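Search this site Search

Your questions about the robots, answered

I'm Emilian Olteanu and I look after the floor crew at Komesbridge. You've been stopping me in the hallway with these since December, so I've typed them up - keep them coming!

Is the robot taking my job?
No. All 16 of us are staying on. What changes is the bending. The Trarkar unit does the low pick-ups in the lobby and the long gallery, and you get that time back for the glass, the brass and the washrooms (sorry about the washrooms).

Do I have to learn programming?
Gosh, no. You'll do 2 short sessions with me, mostly the tablet and the stop button. If you can work the break room microwave you'll be fine.

How does it get things off the floor?
It has a gripper with two big black fingers that come at the object from either side. There's a small camera by the gripper too, so you can check on the tablet what it's looking at. 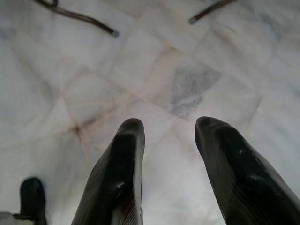
Gripper view over the marble, with a brown mark by one of the grout lines.

Does it clean stains?
It doesn't - it only picks up. Marks on the tile or in the grout are still ours, so bring the soft brush and the neutral cleaner, same as always.

Can I work right beside it?
Please stay outside the taped area while it's moving. Press stop first if you need to step in, then tell whoever's on the tablet.

Will my hours or pay change?
Neither one. Some start times may move a little, and I'll talk to you before they do.

Who do I call if it gets stuck?
Me, on extension 14. Please don't drag it by the arm!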